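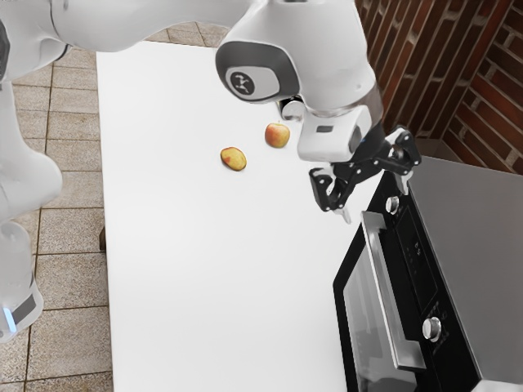
White arm and black gripper over a white tabletop. Computer rendering.

Kitchen lighting: what changed in the Sulville apartments

January 2019

The lighting work in the Sulville kitchens finished in December, and residents in 41 apartments now have the new fittings. Several people have written to ask what was put in, why the kitchens look different in the evening, and what they may change themselves. This item covers the main points.

The old kitchens had one ceiling fixture in the middle of the room. It lit the floor well enough, but anyone working at the counter stood with their back to it and worked in their own shadow. This was the most common complaint in the residents' survey, ahead of water pressure and the noise from the stairwell doors.

The new layout keeps the ceiling fixture and adds a strip under the wall cabinets. The strips were supplied by Kinberg and give 400 lumens each. They sit toward the front edge of the cabinet, behind a small lip, so that the light falls on the counter and the lamp itself stays out of view when you are standing up. If you sit at a low table across the room you may still see it. A deeper lip can be fitted on request.

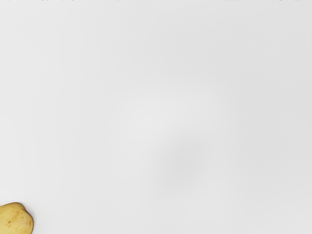 A pale gray tabletop with a soft-edged shadow.

Shadows have not gone away altogether, and they will not. A hand or a pot lid held over a counter takes some light from one side or the other. What you should notice is that the shadow is paler and has a softer edge than before. A strip is a long source, and light reaches the counter from points all along it. If you are getting a hard, dark shadow in the middle of your work area, the strip may not be lit along its full length. Please report this. Two kitchens on the second floor had a loose connector at one end and both were repaired the same morning.

The ceiling fixtures are now warm white, and so are the strips. The first batch delivered was a cooler color, and it was fitted in the Zadis wing before the mistake was found. Those strips have been replaced. If yours still looks bluish next to the ceiling light, you were probably out when the electricians called. Leave a note at the office with a time that suits you.

Raphaël Langlois, who drew up the lighting plan, asks residents not to put stronger bulbs in the ceiling fixture. The holder is marked for its maximum and the shade gets hot above it. A brighter bulb in the middle of the room also brings back the old trouble at the counter. If the room seems dim, try cleaning the shade first. A kitchen shade collects grease, and most of the ones taken down during the work had not been washed for years. Warm water and dish soap will do it. Switch off, let the bulb cool, and dry the shade fully before you put it back.
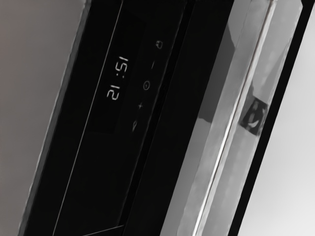
Glare was the other subject raised in the survey, mostly by people whose strip ends close to an oven or a microwave. It depends a good deal on the finish of whatever stands nearby. The glossy black appliance front here is dark and reflective, while the flat gray surface beside it is smooth and matte. A finish of the first kind can show a bright lamp as a clear reflection, and a display is harder to read when one lands on it. A matte finish spreads the light out. Residents with a glossy front under the strip can ask for a frosted cover, which clips on without tools. We have 50 of them in stock - first come, first served.

Running costs are low. The strips have a rated life of 2000 hours on the first driver, which the supplier will replace free of charge, and the driver is the small box at the left-hand end. Please do not open it. The switch is on the wall by the refrigerator in most apartments and under the cabinet itself in the corner units.

The Aubert building is next. Work starts there once the stairwell painting is done, and each household will get a letter with its own dates. Counters need to be cleared beforehand, and the wall cabinets can stay full.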